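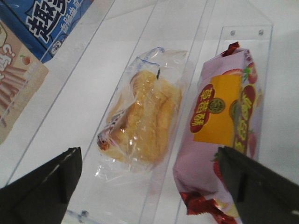

Why We Picked Snack Packaging

Our group wanted a project we could do with things people already have in their kitchens. Nandi Mathebula brought in a bag of rusks one morning and asked why the bag was twice the size of what was in it, and that was pretty much our topic decided! We wanted to find out how much of a snack pack is food, how much is wrapping, and how much is just air.

Snack shelves are a great place to start looking. Even a small display can put a bright blue pack right next to a plain beige one with wafer sticks and a bit of fruit drawn on it, and they compete for your eye in completely different ways. We got so interested in this that we added a second part to the project on color and pictures.

What We Did

We collected empty packs from home for all of March and ended up with 200 of them. Riaan Ngcobo and Unathi Mokoena sorted them into chips, cookies, candy and "other" (other turned out to be our biggest pile, mostly crackers and dried fruit). Then we bought 14 new snacks so we could measure them unopened.

To get the volume of a sealed pack we pushed it into a bucket filled to the brim with water and measured what spilled over. Chip bags float like crazy, so we held them under with a wire rack and took the volume of the rack off afterward. For the food itself we used dry rice in place of water – Nosipho Venter's idea, and a really good one, as nothing got soggy and we could still eat the results.

What We Found

Chips were the worst for empty space, which we all expected. The surprise was boxed cookies. One box had an outer carton, a plastic tray and a separate wrapper for every two cookies, and the wrapping came to about a third of the total weight. Candy did best. Hard candy in a simple bag had hardly any wasted room at all.

For the color part we laid our empty packs out on the library floor and asked students from grade 8 to point at the first one they noticed. Red and yellow won easily. Packs with a big picture of the food did better than packs with only a name, even when the name was huge. Brown and beige packs were noticed last, but several students said those looked "healthier." We had not planned to ask about that and would love to follow it up.

Problems

Our kitchen scale only reads whole grams, so the thin wrappers had to be weighed in stacks and averaged. Two chip bags leaked in the bucket and we had to leave them out. We also only had packs that our own families buy, so there is a lot of one brand of cheese puffs in the data (sorry, Riaan).

Next Steps

Our teacher, Ms. Mabaso, suggested we try designing a better box. We have started on a cookie carton with no tray, folded from a single sheet, and the first one held together when we dropped it from desk height. The second one didn't, so we are back to changing the flaps.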